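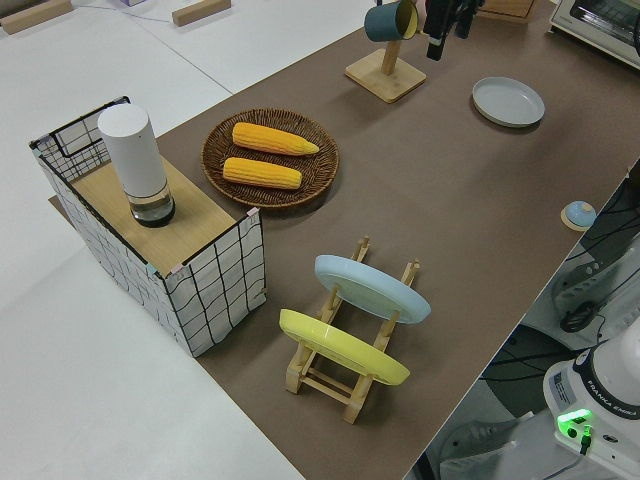
Zanele Steyn would rather the students spent the first month on the table and left the learning code alone, a view she repeats to every new group of the Vindirier project course at Clunham. Most of them want to train a policy in week one. By January, she says, they are asking to go back and fix their object positions.

Vindirier is a two-semester student project on kitchen manipulation with two arms. The task set covers plates, mugs on a stand, a dish rack and corn cobs in a tray. Students collect demonstrations by teleoperation, label them, train on them and run an evaluation that another group has written. We spoke in the Sutanto lab on a Friday, between two collection slots.

Why dishes? "They are cheap and they are awkward," Steyn said. "A plate in a rack has a rim you can pinch. The same plate flat on the table has almost nothing. You need two different grasps for one object, and students have to write down which one they mean before they record anything."

The written part matters more than visitors expect. Each task has a one-page sheet with a start state, an end state and a list of permitted contacts. An episode whose start state does not match the sheet is rejected, even if the motion itself is good. Last year's group recorded 3171 episodes and kept 1638 of them.

"People hear that ratio and think the operators were bad," she said. "The operators were fine. The sheets were bad. One said 'mug on stand' and did not say which peg, or which way the handle faced. Two groups read it two ways, and we had a dataset with two tasks under one name."

This year the sheets came first. The rule is that a student who did not write the sheet must be able to set up the table from it without asking a question. Steyn estimates that this cost three weeks. The group is now past 1000 episodes – more than 1000 accepted ones, she specified.

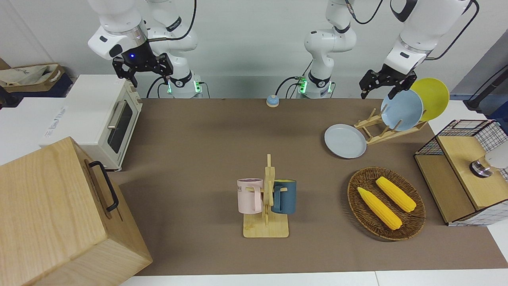

Two arms, one operator

Much of the trouble in the fall came from coordination. Moving one arm at a time is simple to teach and slow to watch. Moving both at once requires the operator to divide attention between two grippers, and the recordings show where it goes.

"You can plot it," Steyn said. "One arm moves smoothly and the other one stands still or drifts. Then they swap. If you train on that, the policy learns to take turns. Maybe that is acceptable for a plate. It is not acceptable if one hand is supposed to hold the rack steady."

The group's answer was to split the sheets into single-arm tasks, loosely coupled tasks and tightly coupled tasks, and to require a set of accepted episodes in each class before an operator moves up to the next. Single-arm work makes up most of the data so far. The tightly coupled class has 164 episodes, and Steyn does not expect a useful policy from it this semester.

She was equally plain about the mug stand. Taking a mug off a peg requires a lift before the pull, and operators who have done it many times stop noticing the lift. It gets smaller from session to session. The group now checks the height of the wrist at the moment of release from the peg and flags anything under a fixed threshold. It is a short script, written by a second-year student over a weekend, and it has caught more bad episodes than the manual review.
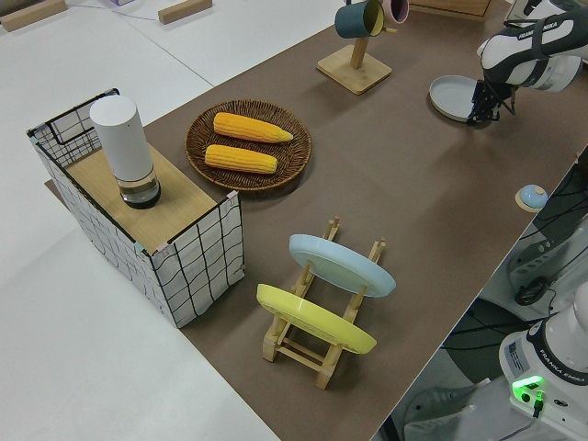

A Franka arm above the flat plate; the blue and yellow plates are in the rack.

Evaluation is handled through Idberg, the course's internal competition. Every group submits a policy and a task sheet. The policies are then run on sheets written by others, with the same objects in positions the authors have not seen. Scoring is by completed end state only. There are no points for a good approach or for a near miss.

Students object to this each year. Steyn has not changed it. "Partial credit made the reports longer," she said. "Everyone could explain why their 40 percent was a good 40 percent. With a yes or a no you look at the failures, and the failures are what the second semester is for."

Asked what she would change if she had the choice, she named storage. Raw episodes with all camera streams fill the lab's disks faster than the review can clear them, and rejected episodes are kept until the end of the course so that the groups can study them. She would also like the review to happen the same day as the recording, while the operator still remembers what went wrong.

The next Idberg round has a corn task on the sheet for the first time. The cobs roll a little when touched, and the sheet allows one regrasp. Steyn had argued for none – the students outvoted her.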